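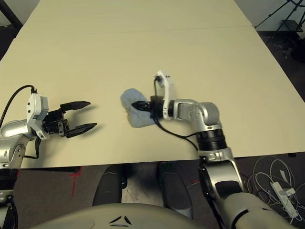

Report on the Visit to the Grodero Test Hall

Prepared for the Equipment Planning Office, Brakik Linen Services

In March a delegation from Brakik visited the test hall operated by Grodero in Londard. The purpose of the visit was to gather information for next year's equipment budget, in particular for the line item reserved for automated handling of small textiles. The visit began at 9:30 a.m. and closed shortly after lunch.

Background

Brakik processes towels and cloths for 79 client sites. Sorting and folding of small pieces is still done by hand at 17 stations. The current plan allows for a trial at one of these stations, with a decision on further purchases to follow in the next budget period. The delegation was asked to report on space, utilities, wear parts and staff time. Questions of price were to be raised but not negotiated.

Program

The host opened with a short presentation on leasing and purchase terms. Grodero offers two-arm stations under either arrangement. The lease includes scheduled service and replacement grippers; the purchase price does not. A second supplier, Skov, has already sent a written offer on similar terms, and the office will need to place the two side by side before the summer.

The group then moved to the work area and was free to ask questions of the technical staff. Discussion centered on how a new type of cloth is introduced to the system. Grodero's standard setup package covers 40 hours of on-site work. Any further hours are billed separately, and the delegation recommends that the budget include a reserve for them.
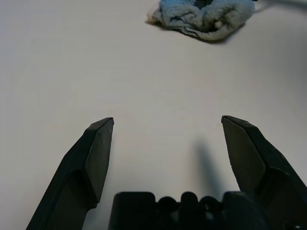 Wear parts received less attention in the written offers than they deserve. Under the purchase arrangement, gripper fingers are ordered in pairs and carry no warranty beyond the first year. Slight scuffing can be seen along the edges near the tip of one finger, and the delegation asked what degree of wear calls for replacement. The host could not give a fixed interval, as this depends on the fabric and on the hours run. A plush cloth like the blue one on the table is a fair match for part of our own stock, but flat cotton napkins make up a larger share and should be included in any trial.

Space and utilities

The station proposed for Brakik would occupy the area now used by two folding tables. No change to the floor would be required. Power outlets would have to be added on the north wall, and the cables should run in covered channels – a point our safety office has raised in connection with other equipment. The delegation measured the service corridor before the visit and is satisfied that delivery through the rear entrance is possible.

Staff time

Grodero advises that two employees per shift be trained to restart the station and clear the table. Training takes place in Londard, in Room 514 of the main building, and travel costs are borne by the customer. These costs do not appear in the present draft budget.

Matters to be settled

The office is asked to obtain a written price list for gripper fingers from both suppliers, and to confirm whether the Skov offer includes setup hours. A sample load of napkins should be sent to Grodero before the end of the quarter. The question of lease or purchase remains open – the delegation leans toward a lease for the trial station only.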